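Sewing & Fabric Care › Questions We Get a Lot

6 min read

Minky Pillow Covers: Your Questions, My Answers

I've been teaching the beginner sewing class at the Silirville library for a good while now, and minky is the fabric people fall in love with first and swear at second. I adore it. These are the questions that come up in class and in my inbox, with answers as full as I can make them. Shirin Rezaei read the whole thing and corrected my washing advice, so thank her for that part.

What is minky, exactly?

It's a knit polyester with a short, dense pile. The kind with raised dots is usually sold as dimple or dot minky, and the plain kind is often called smooth. Both feel wonderful! The dots do make the fabric a bit thicker to feed through a machine, and they make it harder to chalk a straight line, so I mark everything on the back.

Is it a good choice for a first project?

A small rectangle pillow is a great first project in minky. A stuffed animal with tiny ears is a terrible one. Start with four straight seams and you'll learn how the stuff moves, and then you can go wild.

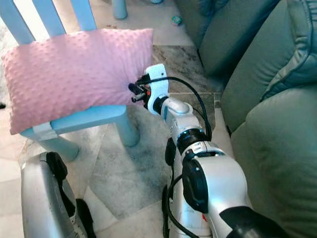

How much should I cut for a cover?

Measure the pillow form across and down, then cut to that measurement with no extra for seams. I know that sounds wrong if you've sewn with cotton. Minky stretches, mostly from selvage to selvage, and a cover cut a touch small will hug the form and stay plump. Cover cut too big = saggy corners.

Why does it slide all over the place when I sew?

The pile on one piece pushes against the pile on the other, and they creep apart. Pin much more than you think you need to (I go every inch, Hae-won Jin uses clips and says I'm living in the past). A walking foot is a huge help if you have one. If you don't, lengthen your stitch, loosen the presser foot pressure if your machine allows it, and go slowly.

What needle and thread?

A stretch needle, size 90, and ordinary all-purpose polyester thread. Put in a new needle before you start. Skipped stitches are nearly always a tired needle.

My whole kitchen is covered in fluff. Did I do something wrong?

No, welcome to the club! Cut edges shed like crazy. Shake the pieces outside, or tumble them for a few minutes on no heat with a damp washcloth and clean the lint trap right after. Once the seams are closed up the shedding stops.

Which way should the nap run?

Stroke the fabric. One direction lies flat and the other stands up a little and looks darker. For a pillow I run it downward on both sides. Kam-wah Kwan once made a set of 2 with the nap going opposite ways and they looked like they came from different dye lots, and I have to say they were very pretty like that.
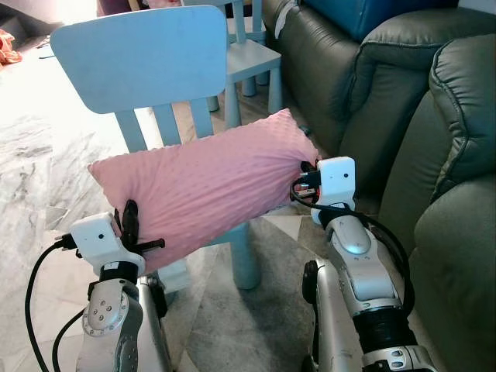
Zipper, envelope back, or sewn shut?

I love an envelope back for anything that will be washed often. It's fast, and there's no hardware. Overlap the two back pieces by four inches at least, more on a long pillow, or they gape when it's stuffed. Zippers look neater but the pile gets caught in the teeth, so trim it down along the tape first. Sewn shut is fine for a doll-size pillow.

Can I iron it?

Please don't. The pile melts flat and it never comes back. Finger press the seams, or roll them with a wooden seam roller, which costs very little and is one of my favorite tools in the whole basket.

How do I wash it?

Cold water, gentle cycle, mild detergent, no fabric softener. Softener coats the fibers and makes them clump. Tumble dry low or hang it up. I used to say warm water was fine, and Shirin showed me two covers side by side after a winter of warm washes. I've changed my tune.

What about spills?

Blot, don't rub. A drop of dish soap in cool water takes care of juice and most sauces. Let it air dry and then brush the pile up with a soft toothbrush. 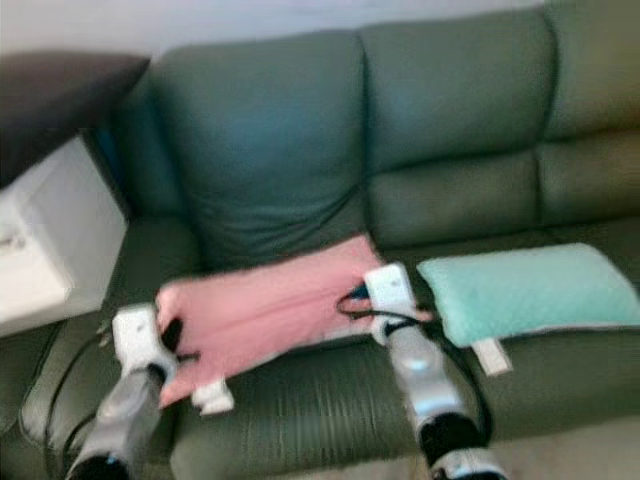
Does it pill?

Good minky hardly does. The bargain stuff can get rough where it rubs. Buy a quarter yard and scrub it against itself before you commit to a big project.

Is it too hot for summer?

As a blanket, maybe. As a pillow cover, I keep mine out straight through to May and beyond.

What can I make with the scraps?

So many things! Bean bags, heating pad covers, burp cloths with cotton on the other side, a strip along the edge of a plain pillowcase. Shu-fen Huang pieced a whole lap quilt out of leftovers from our spring class and it is the heaviest, softest thing I've ever had on my knees.

Do you share your pattern?

Yes, the envelope cover sheet is in the class folder at the library front desk. Ask for the pink one, the yellow one has the old measurements on it.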